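Pliltine colander, oval, mint green
Reviewed by Rasmus Sproģis, 6 March 2026

I bought the Pliltine in November, after my old colander lost a foot and started leaning like a drunk at a bus stop. Since then it has drained pasta, rinsed potatoes and spent one long weekend as a helmet.
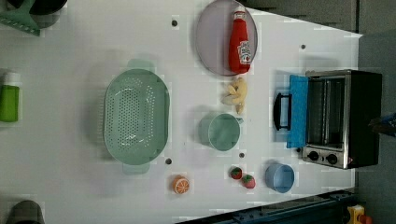
The size is the first thing to get used to. It's a big oval, and my sink is a small rectangle, so we had some negotiating to do. The two flat handles sit at either end and give you plenty to hold, though I'd like them a little thicker when there's a full load of spaghetti in there. The holes are small and round and run in rows across the base. Rice stays put. Orzo stays put. Draining is slower than in the wire Hirvonen I had before, but the Hirvonen also let half the lentils go, so I'm not in mourning.

Storage is my real complaint. An oval doesn't nest inside anything I own - it lives on top of the fridge and comes down when it feels like it.

Color is a matter of taste. Mine was outvoted.

7 out of 10. I'd go higher if they made it 3 inches shorter.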